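Speaker notes: How a slow starter keeps its slot
Session two, Screen Industry Forum, April
Speaker: Rafail Giannakopoulos, Head of Factual Commissioning, Bedura

Opening (keep to one minute)

Thank the organisers and acknowledge the Traditional Owners. Remind the room that questions will be taken at the end, and that the session is being recorded for members who could not attend.

State the subject plainly. This talk concerns the second season of Vrabec, the workshop competition series produced by Clundix, and the decision to renew it after a first season that did not meet its audience target.

1. The position at the end of season one

The launch episode was scheduled against a football final. Acknowledge that this was our decision and that the producers had advised against it. The series never recovered the viewers it might have had in its first fortnight.

Our internal review recommended that the program be rested. Two matters were raised in its favour: the catch-up audience was still growing when the finale went to air, and viewers who began an episode generally finished it. Neither is enough on its own to justify a renewal. Taken together they persuaded us to look again.

[Pause. Do not read out the review wording, which remains confidential.]

2. Casting

Season one drew 2,000 applications. Season two drew 3,000, with no increase in the publicity budget. Clundix attributes the change to a shorter form and to open days held in regional centres, where applicants could bring their work and speak with a producer in person.

Note for the audience that the casting brief was also rewritten. The first brief asked for "big personalities" and the program received them. The second asked for people who could explain a decision while making it. The judges had a good deal more to respond to, and the edit required far less narration.

3. Format changes

The elimination was moved from the end of every episode to the end of every second episode. Advertisers were consulted early - this took longer than the creative discussion - and most accepted that a contestant seen for a fortnight is better remembered.

The judging segment was cut by half. The music was replaced entirely.

4. Scheduling and the companion program

Season two aired at 8.30 pm, following Idov, our long-running quiz. The companion program was dropped from broadcast and released online only. Be candid here: there was disagreement within Bedura, and the matter will be reviewed again before season three.

5. The studio audience

We recorded the finale before a live audience for the first time. The venue allocation was 2,080 seats, and all were taken up. If asked about cost, refer the question to Clundix.
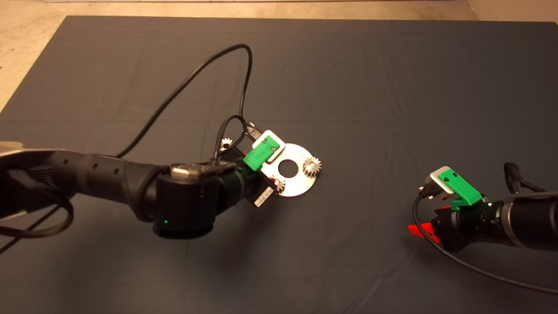
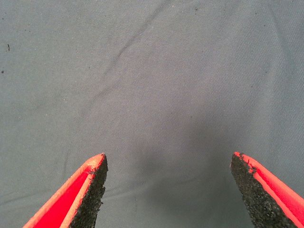 Grey cloth, two views

Closing

Thank Clundix and the Vrabec crew. Direct members to the session paper at the registration desk, and invite questions.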